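The Hosholm Stories

The Hosholm Stories is a series of 4 picture books for children written by Lorna Lumbao and illustrated by Tullio Negri. The books are set on the island of Hosholm and follow a young otter named Illby, who lives with her grandfather in a disused ferry office. The series was published by Gundside.

Publication history

Lumbao wrote the first story as a radio script. It was turned down for broadcast and rewritten as a picture book at the suggestion of the editor Marcus Achterberg. The first printing was 3000 copies. Three further titles followed, the last of them completed from Lumbao's notes by Clyde Fitzsimmons. The text of the fourth book is longer than that of the others and is divided into short chapters.

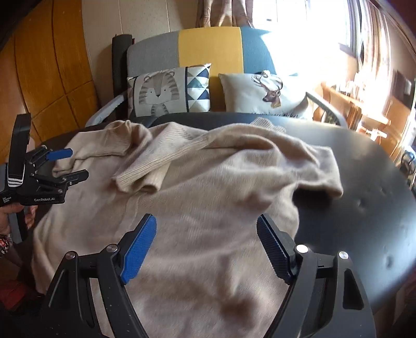

Negri worked in ink and thin watercolour. He made 105 finished drawings for the series, several of which were left out of the printed books for reasons of length. The endpapers of each volume carry a map of the island, redrawn each time to include places named in the new story.

Adaptation

An animated version was produced by the Stojanovska studio, with Fitzgerald Whitfield as the narrator. It ran for 3 seasons. The animators kept Negri's colours but gave the grandfather a larger part, and added a family of terns who do not appear in the books. The final episode is based on the unused radio script.

See also

Animals in children's fiction
Picture book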